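**Week 2 handout: Surfaces, colour and wiping down**
Home and Studio Care, evening stream
Notes by Manee Sangkhawat, 21/08/2019

Bring these notes back next week, we'll be scribbling on them.

## Where we got to

Last week we talked about floors, and I promised you benches and tabletops. I love this topic! A big flat surface is the thing your eye lands on when you walk into a room, and it's the thing your hands are on all day, so it repays a bit of attention more than almost anything else in the house.

Start with finish, before colour. Finish is how much light a surface throws back at you. Gloss bounces it, satin softens it, and matte mostly soaks it up. Get down low and look along your own kitchen bench with a lamp at the far end. You'll see every wipe mark on a gloss bench, and on a matte one you'll see far fewer streaks but (sorry) more of the greasy spots where people lean.

Pale greens are my favourite family for a work surface. They're easy on the eyes under bright light, they don't glare like white does, and small dark things show up against them beautifully. Try dropping a black screw on a dark timber table and then on a mint one and you'll be converted.
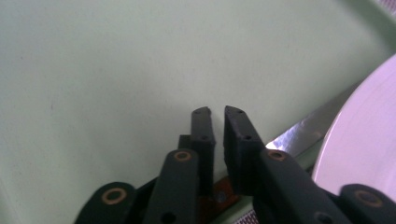
Speckle is the other thing worth knowing about. A faint speckle hides crumbs and dust between cleans, which is lovely when visitors turn up early, but it also hides them from you when you're the one cleaning. Use your palm as well as your eyes. Run it flat across the surface after wiping and you'll feel grit you'd never have spotted.

## Smudges on a matte finish

Pichit Nuchit asked last week why his table looks worse after he scrubs it. Great question, and the answer is usually the scrubbing. Rub hard in one spot on a matte coating and you can polish it, so you end up with a shiny patch that catches the light differently from everything near it. A shiny patch won't wash off.

So, gently:

1. Brush or shake off anything loose.
2. Warm water, a drop of dish soap, soft cloth wrung right out.
3. Wipe the whole area edge to edge, overlapping your strokes. Don't chase the mark.
4. Second cloth, plain water.
5. Dry with a tea towel and look at it again in daylight.

If the darker area is still there, leave it overnight before you try anything stronger. Some marks are just moisture and will fade by morning. Others are in the coating, and then you either live with them or recoat.

No scourers, no cream cleansers, no melamine sponges. I know they're satisfying!

## Matching a colour

The Vadum and Halvorsen cards are in the box at the back of the room. Hold the card flat on the surface, never upright beside it, and check it by the window and again under the ceiling light. Greens shift a lot between the two. The card marked 455 looked perfect on my sideboard at noon and quite grey by dinner.

## For next week

- Pick one surface at home and write down its finish, colour and any marks.
- Clean half of it using the steps above and leave the other half.
- Spend 10 minutes looking at both halves at different times of day.
- Read the Histus booklet up to the section on sealing. Skip the bit on stone, we'll do that in class.

Spare cloths are in the drawer under the sink, please take a couple home.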